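Ticket 241 — Whisk task: policy trained on mixed demos stops above the bowl
Project: Grurketti
Opened by: Pascual Cabral
Status: open, waiting for second run

Problem

The policy was trained on 105 demonstrations from two operators. In evaluation the arm takes the whisk and moves to the bowl, but in 5 of 12 trials it stops in the air and stays there until the timeout. No error is written in the log.

What I checked

1. Camera delay. I compared the time stamps of the head camera and the joint states. The difference is small and it is the same in good and bad trials.

2. Start pose of the tool. I thought the policy is sensitive to how the whisk is held, so I started some trials directly with the whisk already in the gripper, upright, and the head of it down in the bowl.
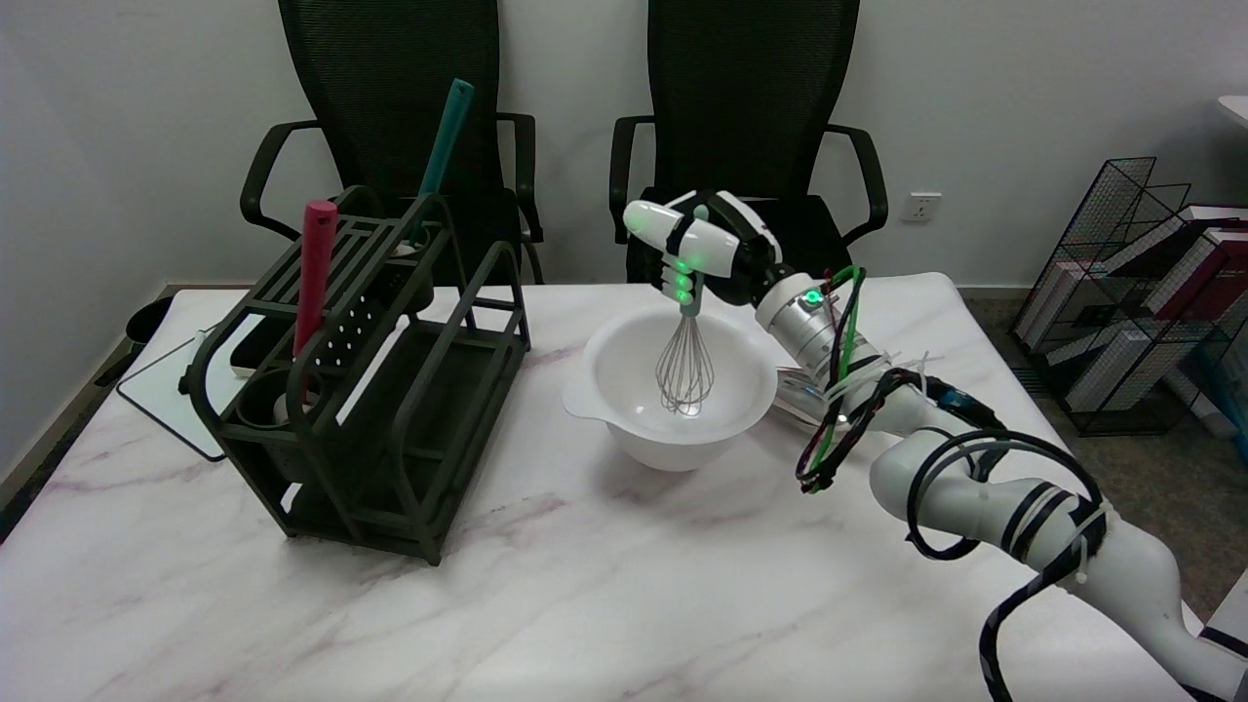

3. Operator style. I separated the demonstrations by operator. One of them makes a long pause before lowering the whisk — the other makes none. I believe the policy learned the pause and cannot leave it, but this is not proven yet.

Next step

I will cut the pauses from the demonstrations and train again with the same seed. The old checkpoint stays on Wedero under the name "mixed", please do not delete it. If the stops remain after this, I will try a longer action history.

Comment, January 7, 2026

Training has started. Evaluation will use the same bowl and the same 12 start positions.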